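Loltum: cans and small boxes, two-arm tabletop set

README and handling rules, version of February 21, 2025
Maintained by Annunziata Monti and Elias Rawashdeh

What is in this package

Loltum is a collection of 2145 recorded episodes of tabletop handling with grocery items, mostly cans. All were recorded by people steering the arms. There are no scripted motions in the set. Each episode folder has the video streams, the joint positions and a short text file with the instruction the operator was given.

The set is divided in 78 sessions. A session means one operator, one table and one set of items. Please do not split a session between training and test data. We did this ourselves in the first release and our scores looked much better than they should.

Rules for recording

These rules were written by Busisiwe Modise for the Mokgethi project and we took them over with small changes. If you want to add episodes, you must follow them.

1. Before the first episode, both arms go to the rest pose and the operator says aloud that the table is free.
2. No hands over the table while the motors have power. To move an item, stop the episode first.
3. Opened cans are allowed only if the rim has been checked for sharp places.
4. Cables at the wrist must have enough length for the full turn of the joint.
5. An episode with a dropped item is kept and gets the label "drop". Do not delete it.
6. After 10 episodes the operator makes a pause — also when the work goes well.
7. Keep the room as it is. People may pass or work behind the table, and we do not ask them to stop.

Views from the recording space
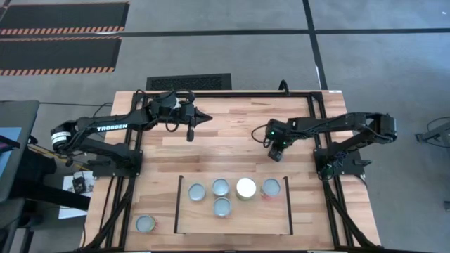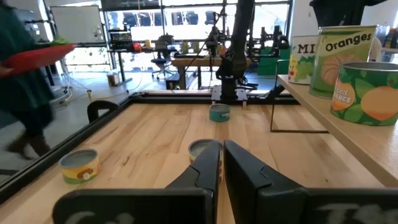
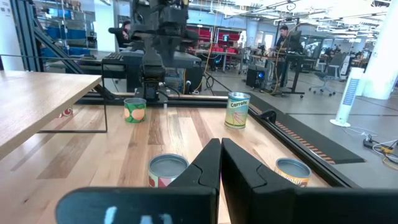
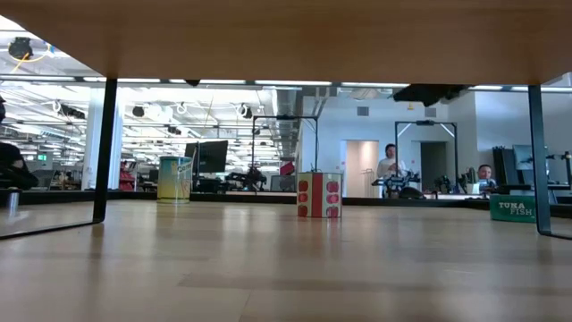
Faces and consent

Rule 7 has a cost, and it is the privacy review. Everybody who works in the room has signed the consent form, and visitors receive it at the door. Corrado Mazza looks through every session before it leaves our server. If a person asks to be taken out, we remove the complete episode and write its number in the file removed.txt. We do not blur — in an early test with the Usik tool, the blur also covered parts of the grippers.

Labels

There are 8 episode labels, listed in labels.txt with their meaning. Two persons label each session separately. When they do not agree, Loredana Monti decides and her decision is final for that release.

Item names follow the text on the product, when it can be read. Otherwise we use the general word, for example "short can".

Known problems

The clocks of the cameras were not synchronized in the October sessions. Use the file offsets.csv for these, and do not trust the file times.

Some instructions say "left" from the side of the operator and some from the side of the robot. The field side_ref tells which one is meant. In the oldest sessions this field is empty.

The Flondovora converter can read the set, but it drops the label "drop" without warning. Check your counts after converting.

Corrections are welcome. Send the session number and the episode number together, and please attach the line from the log.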